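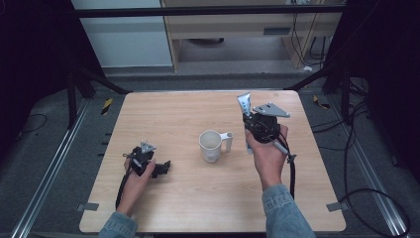
Baldur Hallgrímsson wanted to know why his tablet answers his finger straight away but takes no notice at all when he pokes it with the rubber end of a pencil. He pressed harder and harder, he says, and the tablet just sat there.

Well, Baldur, pressing harder won't help, and the reason is hiding in your finger as much as in the tablet. So let's start with you.

Your body is full of salty water, and salty water lets electricity move through it. You never notice, of course, but a tiny bit of electric charge can shift about in your skin all day long without bothering you one bit. Grown-ups call a material like that a conductor. Metal is a very good conductor. You are a fairly good one (and so is your cat, and so is a sausage!). The rubber on the end of a pencil is a very poor one.

Now for the tablet. Under the glass there is a grid of lines, a little like the squares in your math notebook, only much too thin and clear for you to see. Some lines run up and down and some run side to side, and the tablet keeps a small amount of electric charge on them. Wherever two lines cross, the tablet checks again and again how much charge is sitting there. It does this many times every second, even while you are busy deciding which game to open.

When your fingertip comes down on the glass, it changes the charge at the crossings right underneath. The tablet notices the change, works out which crossings they were, and says to itself, "Aha, a finger, over by the picture of the rocket." Then the rocket game opens. If you put down two fingers and spread them apart, it follows both of them, and that is how you make a map bigger.

This kind of screen has a long name, a capacitive touchscreen. You say it kuh-PASS-uh-tiv. Try it on somebody at dinner.

There is an older kind, too, and you may still meet one on a ticket machine or an old handheld game. That kind has two bendy layers with a little gap between them, and when you push, the layers touch. A pencil works on those, and so does a fingernail, or a spoon if you are gentle.

What about gloves? Thick woolly ones keep your skin too far from the glass, so the screen often can't feel you through them. Some gloves have special thread in the fingertips that lets charge pass, and those work nicely in the snow. Water is a bit of a nuisance as well. A few drops of rain can muddle the screen, and then it may open things you never asked for.

If you'd like to try something, ask a grown-up for a tablet or phone that is switched on, and wipe the screen dry. Touch it with your finger, then your knuckle, then the tip of your nose. After that try a dry wooden spoon and a rubber eraser. Write down which ones the screen noticed. Please leave out anything sharp or scratchy, even if you are very curious about it, and give the glass a wipe after the nose.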